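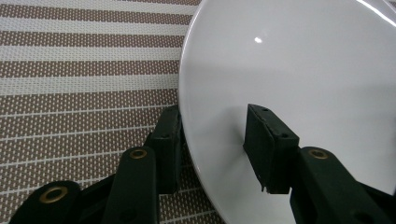

Weißer Teller auf dem gestreiften Tischset, Gemeinschaftsküche Hillach

Zwischenbericht an die Clostis-Stiftung, Förderung »Gemeinsam am Tisch«
Stand: Dienstag, 25. Mai 2021

Lieber Herr Sibiya,

Sie hatten beim letzten Telefonat gefragt, wie weit wir mit der Ausstattung sind, und ich hatte damals ein bisschen herumgedruckst. Jetzt kann ich endlich mehr erzählen! Das Geschirr ist da, die Tischsets sind da, und es sieht so viel besser aus als unser altes Sammelsurium, dass ich am ersten Abend dreimal in die Küche gegangen bin, nur um zu gucken.

Bei den Tellern haben wir uns für ganz schlichte weiße entschieden, rund, glänzend, ohne Muster. In der Gruppe gab es eine Fraktion für Blümchen (ich sage nicht, wer), aber Weiß lässt sich später am leichtesten nachkaufen, und das hat dann den Ausschlag gegeben. 98 Stück sind es geworden, bestellt waren hundert, zwei kamen in Scherben an. Der Händler Clullby hat uns den Betrag gutgeschrieben.

Die Tischsets sind gewebt, mit breiten graubraunen und schmaleren cremeweißen Streifen. Die braunen Streifen haben noch so eine feine helle Struktur drin, fast wie Korbgeflecht, und die weißen Teller machen sich darauf richtig gut. Im Antrag standen ja ursprünglich Tischdecken. Die Umwidmung hatten Sie im April per Mail genehmigt, vielen Dank nochmal dafür — mit Decken hätten wir nach jedem Essen die Waschmaschine laufen lassen müssen, und die ist ohnehin unser Sorgenkind.

Zum Geld: Bewilligt sind 2000 Euro, ausgegeben haben wir bisher 1413 Euro. Darin stecken Teller, Tischsets und die Lieferung nach Hillach. Die Rechnungen liegen bei, nach Datum sortiert. Vom Rest wollen wir Besteck kaufen und, wenn es reicht, noch ein paar große Schüsseln. Das Angebot von Noguchi ist mir ehrlich gesagt zu teuer, ich hole noch ein zweites ein.

Und die Abende selbst? Wegen der Auflagen decken wir im Moment nur in kleiner Runde, mit viel Abstand. Bisher hatten wir fünf Termine. Weil so wenige am Tisch sitzen, haben wir daraus einfach Übungsabende gemacht: Wer mag, lernt Eindecken, Servieren und Abräumen, und danach wird natürlich gegessen. Gerade die Jüngeren sind mit einem Eifer dabei, den ich so nicht erwartet hätte. Beim letzten Mal wurde ernsthaft darüber gestritten, ob die Streifen quer oder längs zum Gast liegen sollen. Wir haben es noch nicht entschieden.

Offen ist die Frage der Lagerung. Die Teller passen in den Unterschrank, aber die Stapel sind mir zu hoch, und ich hätte gern einen Zwischenboden. Dürfte ich den aus dem Restbetrag bezahlen, oder zählt das als Einbau? Wenn Sie mir dazu kurz schreiben, bestelle ich ihn zusammen mit dem Besteck.

Herzliche Grüße aus der Küche in Hillach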